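Torkel Bench Kit
Two-hand gripper station for recording tabletop tasks

Sold by Fledel. Made to order. Ships in three crates.

The Torkel is a complete workstation for teams that collect handling data by hand and train a robot arm on it later. One operator sits or stands at the table with a gripper in each hand and does the job directly. If you already own arms, the kit does not replace them. Most buyers order it alongside an arm, or some months before one arrives.

What you are paying for

The kit price covers the table, the enclosure frame, the curtains, one pair of hand-held grippers with cables, and the recording software for one seat. It does not cover a computer, task props or installation. Trays, stands and small parts are best bought locally, and you should keep a separate budget line for them. Props get scratched and lost, and you will want to change them often.

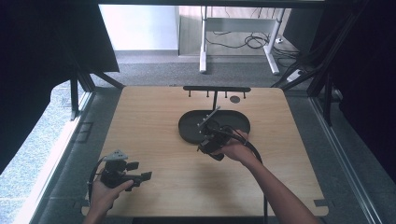
Allow clear floor space on all sides of the frame. The curtains should be able to hang freely, and someone will need to get behind the table to reach the power strip and cables. Carpet is fine. On uneven floors, use the leveling feet supplied in the hardware bag. The table height is fixed at assembly and takes two people to change afterward.

Gripper cables are 400 cm long. Longer cables can be ordered but must be specified with the kit, as they are fitted at the factory. Plan the cable route before you bolt the frame down.

Choosing tasks for the first month

Start with objects that fit easily between the fingers and stay where they are put. Key fobs, small boxes and short lengths of tube are good choices. Move on to hanging, threading and handing over from one gripper to the other once operators are comfortable. A new operator normally needs a full day of practice before the recordings are worth keeping, so budget for that time as well.

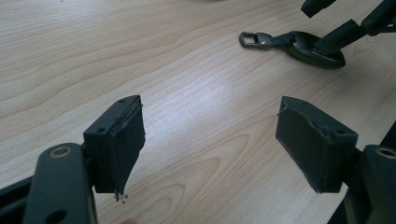

Finger pads are the main running cost. They are a wear part and are not covered by the warranty. Check them at the start of each shift. Replace a pad when the edge lifts or the surface starts to shed, and change both pads on a gripper together so the grip stays even. Under steady use, expect a set to last about 600 recordings. Rough metal parts will shorten that.

Pads are sold in packs of 12 under the Clakitz name. Pads from other suppliers can be used if they match the mounting face, but the grip force table in the manual will no longer apply.

Spares we suggest ordering with the kit

Clakitz finger pads, two packs
Finger linkage, left and right, one each
Gripper cable, one
Mounting screws, one bag

Lead time and delivery

Kits leave the Willems warehouse 17 working days after the deposit is received. Spare pads are stocked and ship separately. Saturday delivery is available in some areas and is quoted with the order.

Assembly takes two people most of a day. On-site setup can be added to any quote and includes a half day of operator training. Send the room dimensions and door width with your request.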